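5 min read

Cellia tabletop pushing study: progress report to Keane, June

Summary for those with a meeting in ten minutes

The language-conditioned pushing policy now does most of what we said it would do in the proposal, a little later than we said it would. The main result is that relabeling old demonstrations after the fact helped more than collecting new ones. We had budgeted for new ones. The budget note at the end deals with this as tactfully as it can.

What we promised

A single policy that takes a typed instruction ("push the green star next to the yellow heart") and moves blocks across a board with one cylindrical end effector. There is no grasping and no lifting. The reviewers of the original proposal called this "refreshingly modest," and we have chosen to take that as praise.

What we did this period

We began with 443 demonstrations, each collected with one instruction in mind. Operators are not great at following one instruction. They nudge a block out of the way, change their minds, and finish with something next to something else that no one asked for. Last winter we treated those stretches as waste and trimmed them.

This period we put them back. Every demonstration was cut into short segments, and each segment got a fresh instruction written by a person who watched it without seeing the original request. That gave us 1,022 labeled segments from recordings we already owned. The labelers were told to write what happened, in whatever words came to mind. One wrote "the moon goes home" for a run of segments before we found out. Those were relabeled, with some regret.

We then trained two policies with the same network and the same number of steps, one on the trimmed demonstrations and one on the relabeled segments. Both were tested from the same starting layouts at the Busondale bench.

What we found

The relabeled policy was better on short instructions and much better on corrections, where the operator types something new partway through ("no, the other side"). The trimmed policy had hardly ever seen a block in an awkward place, and behaved like it. It would finish its original push and then sit there looking pleased.

Three weak spots remain:

1. Pairs. When two blocks start out touching, a request to move one tends to move both. Separating them takes a small sideways push that few operators ever demonstrated. We now start part of every test session with touching pairs, which has done nothing for our averages.

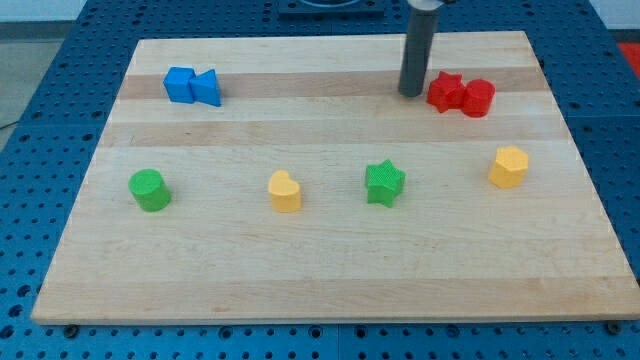
2. Shape words. The policy relies on color wherever color will do the job. Ask for "the star" with both a red and a green one on the board and it picks with great confidence and no discernible principle. Adding the color to the instruction fixes this, though that rather defeats the purpose of asking.

3. Edges. Blocks near the rim of the board get pushed off it. We have tried a penalty in training and a stern tone in the instructions. The penalty helped slightly.

Delays

We lost time to the Fasteck controller, which dropped its connection at irregular intervals until we replaced a cable we had already replaced once. The second new cable works. We are keeping the first one in a drawer in case anyone wants to discuss it with the supplier.

Next period

We plan to collect 800 short segments aimed at separating touching blocks and at edge recoveries, labeled the same way. We will also run 9 longer sessions in which an operator types a continuous stream of instructions and the policy has to keep up. The sorting task from the proposal moves to the period after that.

Budget note

Labeling cost less than collection would have, so the collection line is underspent. We ask to move the difference into labeling and bench time. We would also like to order a second board, because the current one is in use whenever anybody wants it.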